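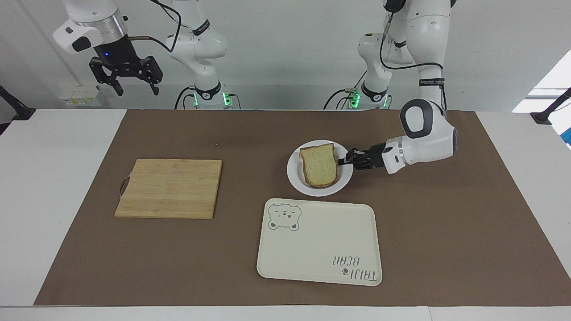

The Aster Laboratory for Household Robotics, part of the Hofstetter Institute in Musthorpe, invites members of the public to apply as guest participants in its spring open day, to be held in May. The laboratory studies how robots with two arms handle the small tasks of an ordinary kitchen, and the open day will let visitors see that work at the bench and take part in it. Guests will be asked to set out a place on the kind of table the laboratory uses every day, where a slice of bread on a white plate, a cutting board and a shallow tray share one brown mat within reach of both arms. No background in engineering is needed. The organizers especially welcome people who prepare meals for others, at home or at work.

Background

The kitchen program began as a study of packing and sorting and moved to food preparation at the request of the Dilby Foundation, which supports research on independent living. Bread was chosen as an early subject. It is soft, it tears, and it keeps the mark of any grip that is too firm. To date the program has recorded 2,066 practice runs with bread, plates and boards. These runs have all been set up by laboratory staff, who tend to place objects in the same few ways. The open day is intended to bring in other habits.

What participants will do

Each participant will attend one session with a member of the research staff. Sessions last 2 hours, including a break, and are made up as follows.

A short talk on the work of the laboratory and on safe conduct near the arms.

A demonstration at the bench, during which participants may ask questions and may ask for any step to be repeated.

A practice period, in which participants arrange the plate, board and tray as they would at home, step back behind the floor line, and watch the arms attempt the task. Participants will not operate the arms.

A discussion in small groups, with a written questionnaire. Comments on speed, noise and general comfort are as useful to the laboratory as comments on the result. Some attempts will fail — a dropped slice is an ordinary event in this work — and participants should not feel that they have made an error.

Who may apply

Applicants must be 18 or older on the day of the session and able to follow spoken and written instructions in English. Seated places are available at every session, and the bench can be viewed from a wheelchair. Persons employed by the Hofstetter Institute, and members of their households, may attend the public viewing but may not take part as participants.

Participants will be close to wheat products. Applicants with a wheat allergy should say so on the form so that staff can discuss suitable arrangements. Food used at the bench is not served. Light refreshments will be offered in a separate room during the break.

Places and payment

There are 30 participant places. If more applications are received than can be accepted, places will be assigned by lot within age groups. Participants will receive $30 for the session, paid by check or gift card, and parking in the Musthorpe visitor lot will be free of charge on presentation of the confirmation letter. Travel costs cannot be repaid.

Privacy

Sessions will be recorded on video for research purposes. Recordings are kept on institute equipment and are identified by number only. No recording in which a participant's face can be seen will be published without separate written consent. A participant may withdraw at any time, including after the session, and will still receive the full payment.

How to apply

Application forms are available at the front desk of the Hofstetter Institute and from the Aster Laboratory page of the institute website. Applications open on January 8, 2025, and will be accepted until all notices of selection have been sent. Please complete every section of the form, including the question on how often you prepare food for other people. Incomplete forms will be returned.

Selected applicants will receive a letter with the session time, directions to the building and a consent form to be signed and brought to the session. Closed shoes are required in the laboratory, and long scarves and loose jewelry must be left in the lockers provided.

Applicants who are not selected are welcome at the public viewing on the same day, for which no form is needed.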